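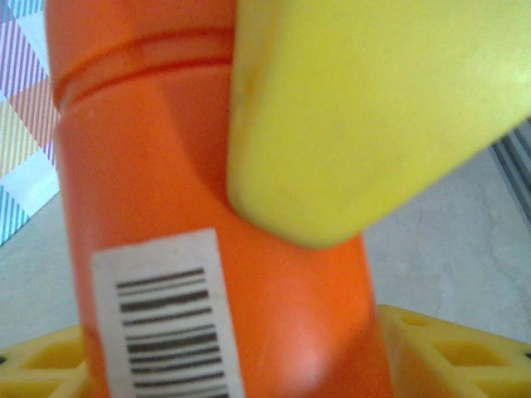
*The orange bottle, with its barcode label, and one of the yellow fingers.*

Angelica Lumanlan had put the kettle on before I'd got my coat off, and it was a good while before we went anywhere near the robot. She runs the demonstrations at Zatik, in a unit behind the old Predero works, and she likes people to sit down first. "If you walk straight in you only look at the arm," she told me. "I'd like you to look at the bottles as well. The bottles are where all our trouble comes from."

I had come for the open day on 12/12/2019, the second they have held (the first was in July, and far too hot, by all accounts). Some 1000 people had asked for a place, and they are let in 8 at a time, which makes for a long day and an awful lot of tea.

The job on show was picking and placing small goods of the sort a chemist's might send out by post. I asked Angelica why she had settled on that, and she laughed. "My mother packed parcels for Dalisay for years, and she used to come home and complain about round things. Boxes stay put. Round things have ideas of their own. So when we had to choose something to show people, I thought, well, let's do Mum's job and see how we get on."

She is very fond of the fingers, which are yellow, broad and rounded at the tips, and she talks about them much as other people talk about a good pair of gloves. "Everyone expects claws," she said. "A little girl this morning asked if they were made of cheese – I've had worse questions from engineers."

The small camera that rides at the wrist interested me more, I must admit. It gets so close to the work that the finger is often just a big soft shape in front of everything else, and I wondered aloud how anybody could make use of that. "You get used to it," said Angelica. "When you thread a needle your own thumb is in the way too, and you don't send the thumb home."

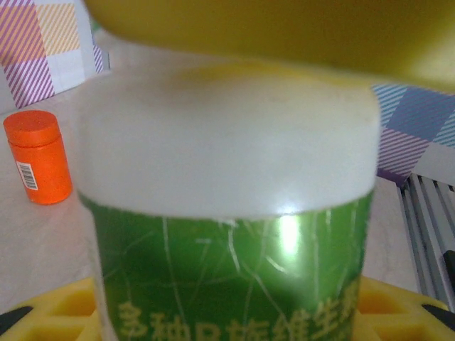
*A yellow finger above the white lid of the green vitamin jar, with the orange bottle to the left.*

We talked for a time about lids. A wide one like the green jar's is, she says, a kindness, and she would happily have every jar in the country made that way. Her colleagues at Ovier, who help with the software, would sooner have awkward shapes. "They want me to bring in honey bears," she said, shaking her head.

The team has 4000 practice picks written up so far, in 2 fat ring binders that she fetched down to show me. Some of the notes are only a word long. One just says "sulking", and she couldn't remember whether that had been about the arm or about her.

I asked whether her mother had been to see it yet. "She's coming this afternoon," said Angelica, getting up to rinse the cups before the next group came in. "She's already told me she'll be faster."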